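Levamia project – progress report to the Letcombe fund
Open day and simulation demonstration
Prepared by Lachlan Tosh
17 September 2024

1. Purpose of the visit

The grant agreement asks for one public demonstration before the end of the second stage. We held it in August at the Jardine building as part of the open day. Two people from Letcombe attended, and this section of the report is written mainly for those who could not.

We showed the chess task in simulation. The physical arm is still waiting for its new mounting plate, and I did not want to put off the open day a second time. Visitors watched the simulated arm on the large screen, first from the wrist camera and then from the room view, and could ask for a run to be stopped or repeated.

2. What was shown

The task is to pick up a named piece and set it down on a named square. Pawns are the harder case for us. They are short, and the fingers have to come down close to the table. We also ran starts with the piece off the board, which the earlier version could not handle at all.
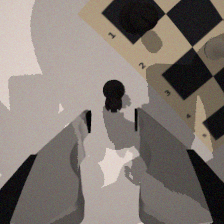 Wrist view, black pawn on the tabletop beside the board.

The lighting in the simulator is changed between runs. Strong patches of light and hard shadows on the table were a main source of error in the spring, and several visitors asked about this. A black piece on a pale table is easy to find, but its shape is hard to judge when there is so little detail on its surface. Lurkitz, who supply the simulator, have given us finer control of the light sources and this has helped.

We made 85 runs over the day. Of these, 47 were started by visitors, who picked the piece and the square from a list. Most of the failed runs came from the piece being released too early – the cause is known and a fix is in test.

The room view was added at the request of the fund after the last report. It made the talk easier to follow, as people could see the whole arm along with the board.
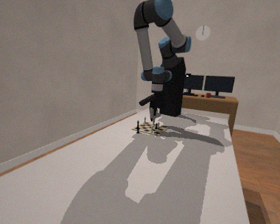
Page last changed: 17/09/24, L. Tosh

3. Comments from visitors

Some 10 visitors left written comments. The most common request was to see a full game played. That is outside the present grant and I said so. Two asked for the wrist view and the room view to be shown side by side, and we will do that next time.

4. Next steps

Fit the mounting plate and repeat the same runs on the physical arm.
Finish testing the release fix.
Send the run logs to Letcombe with the next claim.

Spending is within the budget for this stage – no change to the plan is requested.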